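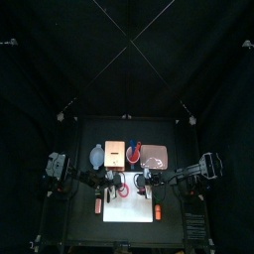 Zirkport, July

Progress report on the Jivis Centennial shotgun edition

Work on the edition moved forward this period, though less than the last report said it would. I was doubtful about the spring schedule when it went in and I am still doubtful about the new one.

Receivers. Lozano has delivered 10 engraved receivers. Four of them are good enough to sell at the price in the brochure. The others have shallow scrollwork on the left side, and on a few of these the courthouse border wanders near the trigger guard. Lozano says plating will hide it. In my experience gold makes a weak line easier to see, so I have asked for the borders to be recut before anything goes out to Emby. Lozano has agreed to the recut but hasn't given a return date in writing, and I wouldn't plan around a date given over the phone.

Plating. Emby ran three test plates with the gold figures on a nickel background. The color is fine. Adhesion is another question. Emby's own rub test came back as a pass, but the sheet doesn't say what cloth was used or how long they rubbed. I have asked for a repeat with one of our people in the room. Until then please treat the plating line in the budget as open.

Wood. Stock blanks are in and drying. The figure in the walnut is plainer than the sample we were shown when we placed the order. It is usable, and most buyers will never see the sample, but the brochure calls the wood "exhibition grade" and I would like that phrase taken out before the next printing.

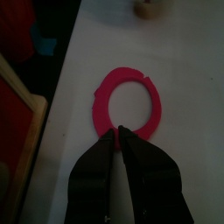 Laser work on the forearm inscription is on hold. The town name was spelled one way in the approved artwork and another way in the order form, and both had been signed off. The historical society has now confirmed the spelling, and the corrected file is with the engraver.

Orders. Sales reports strong interest. What I can find is around five percent of the edition backed by deposits. The rest is names on a list, gathered at shows where signing up cost nothing. I don't think we should order more presentation cases on the strength of it.

Certificates. The text is done. The claim that this is the "only authorized" Jivis edition needs to come out unless somebody can show me the authorization. I have asked twice and been sent the logo license both times.

Money. Spending is under plan, but only on account of invoices that haven't arrived. The recut and the repeat plating test will both cost extra, and Lozano expects us to share the first. I have not agreed to that.

Needed from your office: a decision on the brochure wording, and approval to hold the final payment to Lozano until the recut receivers have been inspected here. I will send Emby's new test sheet when it comes in.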